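Do silk flowers really fade if you keep them near a window?

Asked in Home and Garden > Decorating

I'm about to spend more than I'd like on artificial tulips for our front room in Kondville. The window faces south and gets sun from lunch until dinner. The shop swears the flowers are "fade proof" and the tag says they're tested for 4000 hours of light. It doesn't say what kind of light, or what they looked like at the end of it. My last bunch (roses, different store) went from red to a sort of old brick color. Has anyone had a set last near a sunny window, or is the tag just there to sell flowers? Also, is there a spray that works? I've seen Yeom fabric guard recommended, mostly by people who seem to be selling it.

3 answers

Answer 1 (marked helpful by 7 people)

I'd ignore the tag. "Silk" flowers are nearly always polyester these days and the dye matters more than the cloth. Cheap ones are often printed on the surface, so the color goes first along the edges and folds. Better ones are dyed all the way through. Pull a leaf open where it's glued and see if the inside is the same shade. If it's white in there, put it back.

Greens worry me more than petals. On the ones I've owned the leaves went bluish long before the flowers looked bad, and then the whole bunch looks fake from across the room. So look hard at the leaves when you shop. 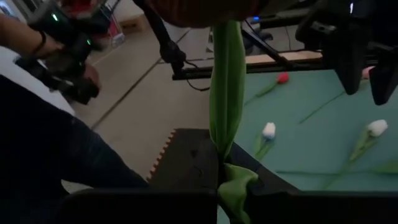

Artificial tulip, long fabric leaf. The green is darker at the edges.

As for the 4000 hours, divide it by the sun you get. Six hours a day takes you to nearly 2 years, and that's if their lamp is anything like your window, which I doubt. I asked Hiltska about their number once and got a polite email with no answer in it.

What did help was clear UV film on the glass. It won't stop fading but it slows it down, and it helps the couch too. I also swap two bunches every few months so neither one sits in the sun all year.

Answer 2

get the spray, works great, mine still look new after a month

Answer 3

A month isn't much of a test, with respect to the answer above. I tried a UV spray on half a bunch and left the other half alone, same vase, same sill, from March until the clocks changed. I couldn't tell the halves apart by color. The sprayed ones were a bit stiff and held dust. Could be I used the wrong brand -- mine wasn't Yeom -- but I wouldn't pay for it again.

I'd also say move the vase. Even a few feet back from the glass makes a difference. The Skirkside outlet has tulips by the stem, so you could buy one, leave it on the sill for the summer with a spare leaf in a drawer, and compare before you buy the lot.

Comment from the asker: Thanks. Opened up a leaf at the shop and it was white inside, so I left them there. Will try the single stem.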